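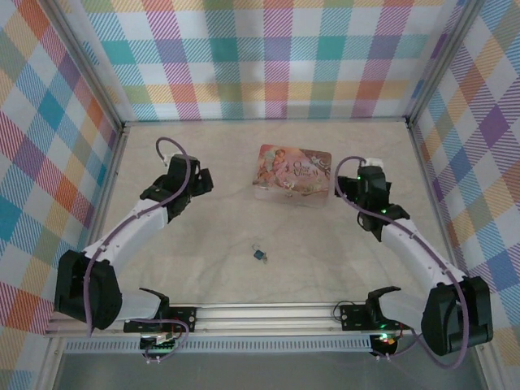

O que aprende um laboratório de manipulação com dois braços quando abre as portas durante uma tarde inteira? Aprende sobretudo onde é que as pessoas que nunca lá entraram esperam que o robô falhe, e essas expectativas raramente coincidem com as nossas.

4.2 O dia aberto de Maltport

Já contei na secção anterior como escolhemos as tarefas da Nina (é o nome do projeto, e com o tempo passou a ser também o nome que damos à bancada toda, braços incluídos). Falta contar o que aconteceu quando a mostrámos a gente de fora. Organizámos a demonstração em Maltport, em julho, com 14 visitantes divididos em dois grupos, e eu fiquei encarregada de falar enquanto a colega do teclado tratava do resto. Tinha preparado uma explicação toda bonita sobre coordenação bimanual, com esquema e tudo! Durou uns minutos, até à primeira pergunta, e depois foi conversa até ao fim.

Os objetos eram de casa e de tamanhos muito diferentes, de propósito. Uma lata com a tampa cor-de-rosa, uma fada desenhada e as palavras "Once Upon a Time"; um cadeado azul minúsculo, daqueles que se perdem no fundo de uma mala. Eu achava que a lata ia ser a estrela da tarde, mas o cadeado ganhou por larga margem, pelo menos a julgar pelas perguntas. Queriam saber se os dedos conseguiam fechar-se sobre uma coisa tão pequena, se o robô "sabia" que aquilo era um cadeado, se alguma vez o tínhamos deixado cair. (Deixámos, claro, muitas vezes.)

O guião pedia 8 tentativas por grupo e cumprimo-lo no primeiro. No segundo já íamos atrasados e cortámos duas, coisa que assinalo aqui para quem for comparar com a tabela do anexo. Também mudámos a ordem: em vez de começar pela vista geral da bancada, começámos pelo que o braço vê, e a sala ficou logo mais atenta. Recomendo a toda a gente, foi a melhor decisão do dia.

Figura 6. Vista da câmara montada no braço: a caixa cor-de-rosa ilustrada, com uma fada e um corço jovem, e os dois dedos amarelos da pinça na parte de baixo. Imagem com arrastamento.
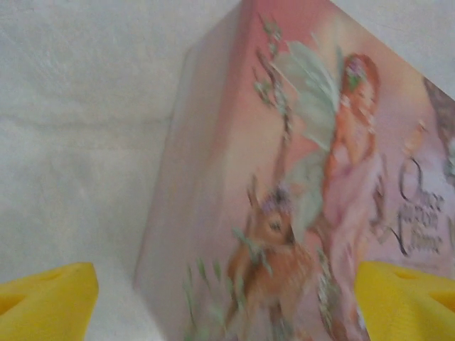
Essa troca teve um efeito que eu não tinha previsto. Quem começava pela câmara do braço passava a fazer perguntas sobre distância e ângulo, quando no ensaio geral (feito com colegas de Punau, que viram primeiro a bancada inteira) quase tudo girava à volta da velocidade. Não vou tirar daqui grandes conclusões, a amostra é o que é e os colegas de Punau já conheciam metade do sistema. Mas anotei 17 perguntas ao longo da tarde e a maioria era sobre o que se deixa de ver quando a câmara chega perto demais do objeto. Para quem passou o inverno a discutir precisamente isso com a equipa da Wouters, foi um gosto ouvir.

Outra nota prática: expliquei mal a divisão do trabalho entre os braços. Disse que um segura e o outro mexe, o que é verdade em parte das tarefas e completamente falso noutras, e passei o resto da sessão a emendar. Numa próxima visita levo a frase escrita. Também convinha dar mais tempo à parte em que as duas pinças trabalham muito próximas uma da outra, junto ao mesmo objeto, que é a que melhor mostra a dificuldade do problema e a que eu despachei mais depressa.

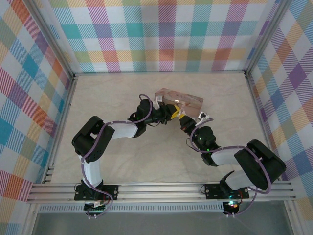 Uma das visitantes comentou que, para ela, o difícil nem seria agarrar as coisas, seria combinar as duas mãos sem que uma estorvasse a outra, e que em casa lhe acontecia o mesmo a enfiar uma linha na agulha. Acrescentou que gostaria de ver o robô a hesitar mais, porque assim percebia melhor o que ele ia fazer a seguir.

Fiquei a pensar na hesitação durante semanas. Nós tínhamos afinado os movimentos para eliminar as pausas, por uma questão de tempo de ciclo, e a quem está a ver elas fazem falta. Na secção 4.3 volto a este ponto com os registos do segundo grupo, que foi aquele em que deixámos o movimento mais lento.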